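Cirnine Open Teaching Days: your questions answered

Last updated 22/09/2022

We get a lot of messages before each teaching day, and we love them. If yours isn't covered here, write to Siu-fong Liu at the Cirnine desk and she'll get back to you.

What happens at a teaching day?

You show a robot how to do a small household job, and it learns from what you did. One go at a job, start to finish, is called a demonstration. We save each one and use the whole pile to train the arm to try the job by itself. It's great fun, and most people want another turn straight away!

Do I need to know anything about robots or coding?

Not a thing. If you can set a table you already know the part we need. Rimantas Žukauskas runs a short practice at the start, and you can stay on practice for as long as you like before we save anything.

What's the difference between hand guiding and remote control?

With hand guiding you take hold of the arm itself and move it through the job. It goes light in your hands (a lovely odd feeling the first time) and remembers the path. With remote control you stand back from the table and steer with a handheld controller, and the arm copies you. Hand guiding is easier to pick up. Remote control keeps your own hands out of the camera's view, so we use it for most of the kitchen jobs.

How long is a session?

Each slot is 80 minutes with a break in the middle. You'll work in a team of 2, one steering and one resetting the table, and you swap whenever you fancy.

What if I drop something or knock it over?

Carry on if you can. Picking a thing up again after a fumble is really useful for the robot to see, and we keep plenty of those. If it has gone on the floor, press the stop key on your controller and start a fresh go.

Should I go as fast as I can?

Slow and steady, please. Try not to hover for ages while you decide, though, as the robot will learn to hover too! Plan your move, then make it.

What sort of things will I be moving?

The Cetine table is our play kitchen: soft toy food, bowls and plates, pots, a colander, a small toaster oven. A typical job is "put the ketchup in the bowl". Soft toys are trickier than you'd think. They squash and roll a bit, and a bottle lying on its side needs the gripper lined up from above before you close it.
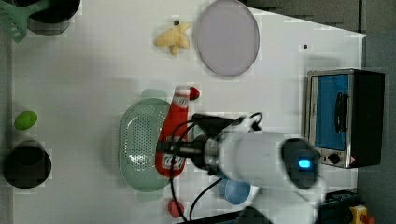 Why does everything get moved between goes?

If the banana always sat in the same spot, the robot would learn the spot and know nothing about bananas. So your partner shuffles things each time. Be messy with it: on top of each other, half tucked under, turned the wrong way round.

Is it safe to stand near the arm?

Yes, if you follow the floor markings and listen to your host. During remote control everyone stays outside the line. Anyone may press the red emergency stop at any time, and you won't be told off for it.

Can children come?

Over-tens are very welcome with a grown-up. They're often quicker at the controller than we are.

How many demonstrations do you have so far?

We passed 2000 in May, which had us all cheering. The next aim is a good spread across 3 jobs on the Shih table, where we've only just started.

Where do I go?

Carard House, side entrance, up the ramp. Ring the bell marked Cirnine and someone will come down to let you in.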